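Fold on the Bed, Start With the Jeans

Most household advice treats the bed as the wrong place to fold laundry. The usual objections are that the mattress is soft, the height is bad for the back, and a pile placed there in the afternoon tends to be moved to a chair at night. The third objection is valid. The first two depend on the bed and the garment, and I think they have been given too much weight.

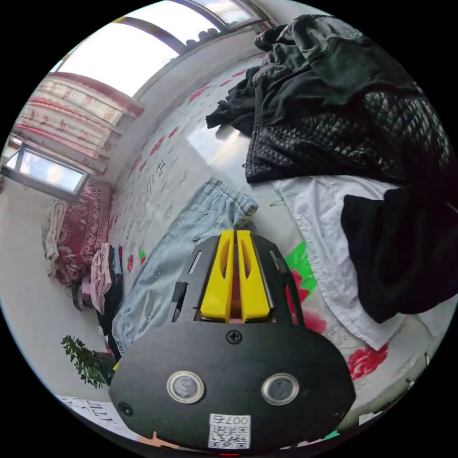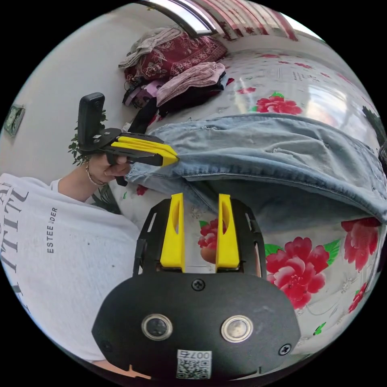 Light blue jeans on a peony-print sheet.

The argument for the bed is mainly one of area. A double mattress in the size I own offers a work surface of 215 by 140 centimeters. My kitchen table, a Stasau with the leaf up, offers less than half of that, and it has to be cleared and wiped first. Laundry that is heaped on one half of a bed can be worked across to the other half without being stacked, and every garment stays within reach. On the table I end up with a basket on the floor and bend down to it for each piece, so the supposed advantage to the back is lost.

Softness is a real drawback for shirts. A shirt folded on a mattress picks up a curve, and the creases drift. For denim the effect is small. The fabric is heavy enough to lie flat under its own weight, and the seams give four straight reference lines that do not move when the surface gives a little. T-shirts fall between the two. I do them on the bed and accept a slightly crooked result.

On order of work, my position is that jeans should come out of the heap first. The common practice is to start with small items, on the theory that the pile shrinks faster. It does not. Socks and underwear make up most of the count and very little of the volume. Remove two pairs of jeans and the heap drops visibly, and the remaining garments stop being pinned under a waistband. Jeans also form the base of any stack that will be carried to a closet, and a base is easier to build first than to insert later.

The method I use takes four steps. Lay the pair flat, with the waistband away from you. Bring one leg over the other along the inner seams. Pull the seat point in so that the long edge is straight. Then fold in thirds from the hem upward. Distressed denim needs one adjustment: a fold line should not run through a rip. The threads across an open patch are unsupported, and a crease set there under the weight of a stack will pull at them. Move the fold 15 millimeters above or below the damage. The stack will be uneven by that amount, and no closet I have used has been precise enough for it to matter.

Folding in halves is the main alternative. It is quicker by one step and suits a deep shelf. I used halves until I moved to the apartment on Ultcombe Road, where the closet shelves are shallow and a half-folded pair hangs over the front edge. Hanging is the other alternative, and I have no objection to it apart from rail space. The Kaufmann rail I have is 462 millimeters wide, and I would sooner give it to shirts.

A patterned sheet is sometimes said to make small items harder to find. I find the effect real for socks and negligible for everything else. Plain sheets hide white socks at least as well as flowers do.

That leaves the valid objection, the pile that migrates to the chair. My rule is that laundry goes onto the bed only when there is time to finish it, and never after 2000 hours. A full load takes me one side of a record. If the evening is short, the clothes stay in the basket with the lid off, and they can be folded the next morning with no harm done except to the linen, which was going to need the iron anyway.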